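Purkley Hall Users' Group – minutes of the December meeting

I took the notes again, so blame me for the spelling! We got going at 7:30, once the heating had come on and the chairs were out.

Minutes of the last meeting were agreed. The Salgado invoice is still missing and I'll chase it.

Item 3, the refreshment corner. This took up most of the evening (no surprise). We have $1000 set aside and 8 weeks before the spring bookings start. Everybody likes the brown marble, so the stone stays. The argument was over the wallpaper with the beige circles and rings, which half of us find cheerful and the other half would have down tomorrow. I'm on the cheerful side, for the record – it lightens things up next to all that dark stone.
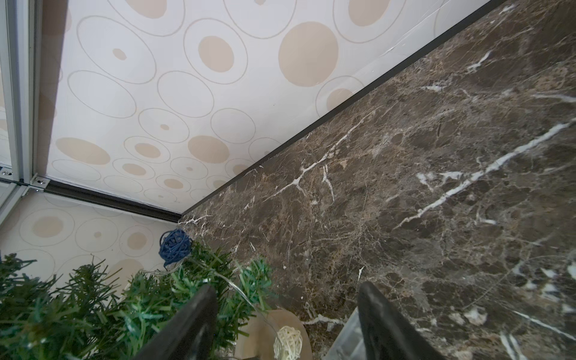

The Donness Street group asked whether we could stop talking about wallpaper and settle who wipes the marble down after coffee mornings, as their members had done it 12 times since the summer and were getting tired of it. Fair point, and we said so. A rota goes up by the door, and no lemon cleaner on the stone, please.

We voted to keep the paper until spring and get a price from Novau for plain panels.

Item 4, chairs. We own 37 and want more. Held over.

Closed at 9:10. Next meeting in February, same room, and I'm bringing the cake.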